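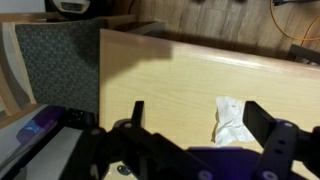
El pañuelo de papel arrugado, visto desde la pinza.

¡Hola otra vez! Llevo desde julio con el proyecto Tilow entre manos y ya tocaba contaros cómo va la parte más entretenida (y más cansada): enseñarle al brazo a recoger la mesa manejándolo yo a distancia. Muevo el mando, el brazo me sigue, y cada intento se guarda como una demostración. Vamos por 218 y la meta para esta ronda es llegar a 500, así que todavía me queda brazo para rato — el mío, digo.

Los pañuelos me tienen loca. Si bajo demasiado rápido, los empujo; si cierro la pinza muy arriba, cojo aire. Al final he aprendido a entrar despacio y un poco de lado, y repito los intentos que me salen torpes, aunque en Lillholm me insisten en que guarde también alguno con su corrección, que de ahí se aprende mucho. 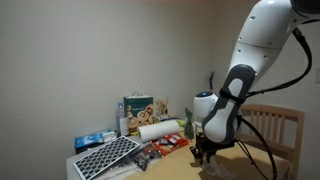 La pinza sobre una bolsa de plástico transparente, con la mesa bien llena.

Las bolsas son otra historia. Con las transparentes me cuesta calcular la altura mirando solo la pantalla, y acabo usando las 2 vistas a la vez, la general y la de la muñeca. ¡Qué diferencia! También me gusta trabajar con la mesa cargada de cosas, como la tendría cualquiera en casa un domingo.

Si alguien ha probado a teleoperar con objetos blandos, que me escriba, por favor — acepto trucos de todo tipo. En el próximo boletín os cuento qué tal el primer entrenamiento.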